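## 7. Recording floor-level pickups

Use this section once both hand-held grippers are paired and the head camera is running. It covers the Plinwood method for collecting pickups from the floor, as tested by Nusrat Wickramasinghe in August 2025.

1. Hold one gripper in each hand with the marker facing up.
2. Route the cables back along your arms.
3. Lean forward until both markers show in the head view.
4. Hold still for 3 seconds, then reach for the object.
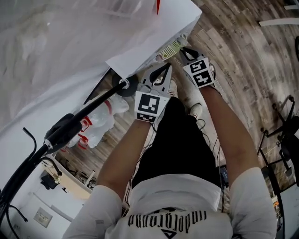
**Does a failed grasp have to be deleted?**
Keep it and tag it as a miss. The Lambert training script uses misses to learn when to try again.

5. Close the jaws, lift, and hold for 3 seconds.
6. Set the object down and open the jaws fully.
7. Stand up and bring the grippers to chest height - this ends the episode.

> **Caution:** Check for loose cable near your feet before each reach.

In our tests, policies trained on 60 episodes per object did better on floor pickups than those trained on 31. Going past 60 made little difference.

Before you log out, check marker tracking in the wrist view.

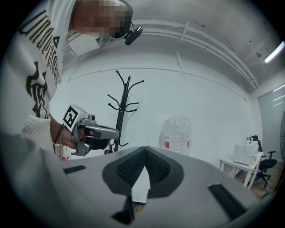 *Fig. 7: Wrist view with the other gripper and its marker.*

If tracking drops out, repeat the calibration in section 3.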